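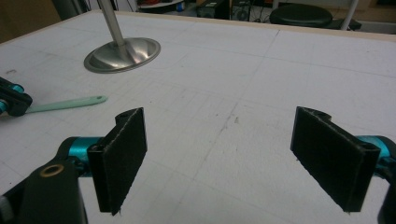 Grippers at work, and now I train the thing that's taking half my job?

Posted by pennesskitchen in Work & Workplace

Hi all. I've been on the utensil bench at a kitchenware company for five years. We check, sort and pack the small stuff -- spatulas, whisks, ladles, all of it. In June the company is putting two robot arms on the sorting end, and since the start of the year four of us have been taking turns with the hand-held grippers. You squeeze, the pads close, you pick the spatula up and put it where it goes, and the whole thing gets recorded so the arms can learn from it. Then you do it again. My best day so far is 400 pickups and my wrist let me know about it that night.

I don't hate it! It's kind of fun for the first hour, and the people who set it up are nice and bring decent coffee. But I have questions and my supervisor just says "nothing's changing" in a voice that makes me think something is changing.

So: is it normal to be paid my regular bench rate for this? Should I be asking for something in writing about what happens in June? And has anyone found a way to do it all day without wrecking their hand? Thin flat handles are the worst. You come down on a smooth table and the thing just slides away from you.

Also, the older woman next to me is refusing to do it at all, and I can't decide if she's being stubborn or if she's the smart one.

Located in Penness if it matters.

Mirjam Holzer

I went through this at the Vastby plant, so I'll tell you how it went for us and you can take what's useful.

Pay first. We started on regular rate too. Five of us asked together for a different job title while we were doing the recordings, and we got it, plus a small bump per hour. I don't think we would have gotten it one at a time. What helped was that I'd kept a notebook of my hours on the gripper versus my hours on the line. By the time we had the meeting I was at 973 recordings, and my manager had no idea it was that many. He thought we were doing it when things were slow! So start writing it down today, even on the back of a pick sheet.

For June, yes, ask in writing. Don't ask "will I lose my job," they'll say no to that all day long. Ask what your task list looks like the week after the arms go live, who clears a jam, who restocks the bins, and whether the person doing that is on your grade or a higher one. In our case the sorting went down to almost nothing and what I do now is mostly watching, clearing, and fixing whatever came out crooked. It's quieter. I miss talking, to tell you the truth -- we used to have six people around that table and now it's me and one other on a shift. I'm less sore at the end of the day, so there's that.

On your wrist: we rotated every 19 minutes, which sounds fussy, but somebody tried 30 and people were shaking their hands out by the end. Set the table lower than you think you need. Your elbow should hang, you shouldn't be holding the tool up with your shoulder. And check your pads. When the edges start to get stringy you'll catch yourself squeezing harder to make up for it, so ask for a fresh pair.

Flat handles, go for the spot where it balances and get the tips right down on the table before you close. Slow is fine. We were told a slow clean pickup was worth more to them than a quick messy one, so ask if yours feel the same.

As for your neighbor, leave her be. If it isn't in her job description she's allowed to ask about that, and you might both be glad she did.

sqalli_dad

get it in writing. my brother in law worked at a warehouse over in kemville and they told everybody nothing was changing too. he drives a delivery truck now and likes it better but still

bench4life

Can't help on the pay side, we're union and it was all worked out before I ever touched one. But switch hands! I'm right handed and was hopeless with my left for a week or so and now I do half and half. If your gripper has a handle that only fits one way, say something, because ours did and they swapped it when we complained.

Also roughly how many people are on your sorting end now? If it's two arms for four people I'd be asking Mirjam's questions this week and not waiting for spring to be over.

pennesskitchen

Thank you!! Four of us, so yeah. I started the notebook this morning and showed it to the other three at lunch, and one of them had already been keeping her own. We're going to ask for the meeting together. Will try the lower table too, it has a crank on it and I don't think anyone has touched it since it came in.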